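Home > Who we are

About Kindik

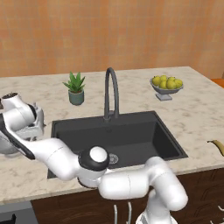
Counter with black undermount sink.

December 2018, by Ghazala Warraich

Search this site... Go

Kindik is a cookery school. Small one. Evening classes mostly, some mornings, all ages from 16 up. We teach plain home cooking to people who never got shown, or got shown once and forgot.

Started in the back of the old Barnska bakery with 2 hobs and a borrowed fridge. Moved to Condori Street when the lease ran out. Bigger room, better light, worse parking. Use the car park behind the library, not the one by the chemist, they do clamp.

What we teach. Knife skills, stocks and soups, bread (white, rye, flatbreads), pastry, eggs, a full term on vegetables. Fish course is back in August, ask for the list. No cake decorating, sorry, we get asked a lot. Try the college.

Classes run for two hours. You cook, you eat, you wash up. Bring a tub for leftovers and an apron if you have one, we keep spares but they are all enormous. Flat shoes please. Long hair tied back.

Who teaches. Me for bread and soups, plus visiting cooks for the rest. I cooked in school kitchens for years before this, 600 dinners a day at the last one, so a full class doesnt worry me. Everyone who teaches here has a current food hygiene certificate. They are on the wall by the door if you want to look.

Prices. £30 a class, tea and ingredients included. Pay for a term up front and the last one is free. Concessions for students and anyone out of work, just say when you book, no forms.

Allergies. Tell us at booking, not on the night. We can work round most things with a bit of notice. Nuts are kept out of the beginers course altogether. We can't promise the room has never had flour in it, so coeliacs please ring first and we will talk it through.

Recipes. Sheets handed out at the end of each class. Lost yours? Email and I'll send it again. The Skumau barley soup one had the wrong amount of salt on it last term, teaspoons not tablespoons. Please correct your copy!!

Gift vouchers by post or at the desk, good for a year. Group bookings, school visits, hen parties (daytime only), all by email. Phone is on during class but I won't hear it, so leave a mesage and I'll ring back next morning.

Filed under: About us, Classes, Visiting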